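2022-08-15
By Naima Metwally

Wanted: people who fold letters badly

The Rurkwood Letter Exchange is looking for 8 new correspondents to write, on paper, to a stranger in Plunport. The stranger will write back. Handwriting does not need to be good. Mine has been compared to a seismograph, and I run the thing.

We began in April with 5 people and a shoebox. Since then 181 letters have gone between the two towns, on subjects including divorce, gutters, the correct age to give up on a novel, and one long-running argument over soup that I have asked both parties to settle privately. They have declined.

What you would do: write one letter every two weeks until the end of the year. A page is plenty. You pay for your own stamps, and we supply the stranger. There is no fee and no prize, and we will not be publishing anything you write, so please don't write as if we might.

Who we want: adults living in Rurkwood or out along the Drututgate road. You should be able to stand not getting an answer for ten days. Retired English teachers are welcome if they can leave other people's commas alone. Poets, we have enough.

Who we can't take: anyone looking for a date, a tenant or a customer. Gonçalo Azevedo reads the applications and has sold insurance, so he will spot you.

To apply, send us a letter. Tell us what you had for breakfast and one opinion you would defend at a family dinner. Any paper will do, and so will any fold, provided it goes into an envelope. Email applications will be admired and deleted.

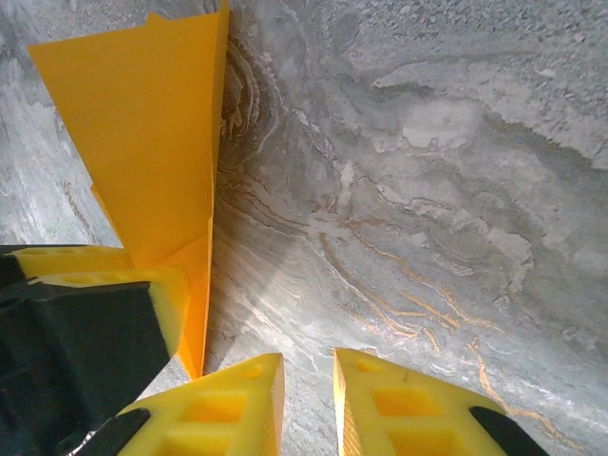
Bright yellow, one sharp crease. We accept all colors.

Judite Aguiar matches the pairs at her kitchen table, using a method she won't discuss. If you don't care for your stranger, give it three letters before you complain. After that, complain to Judite, in writing.

Filed under: Get Involved, Community Notices
Contact: Rurkwood Letter Exchange, 234 Loureiro Street, Rurkwood | © 2022 Rurkwood Letter Exchange | Back to top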